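How to knock in a new cricket bat

I bought mine from Cultent in September and couldn't wait to use it (don't!). Rub a thin coat of raw linseed oil over the face and edges, keep it off the splice, then leave the bat lying flat overnight. 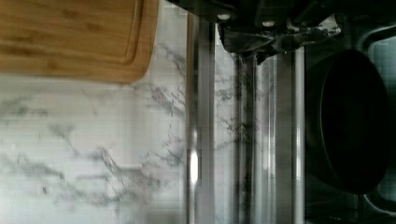
Next, get a bat mallet and start gently. I do 13 short sessions, tapping the edges at an angle and never hitting them square on. After that, try some soft catches with an old ball, and if it leaves seam marks, go back to the mallet for a bit longer.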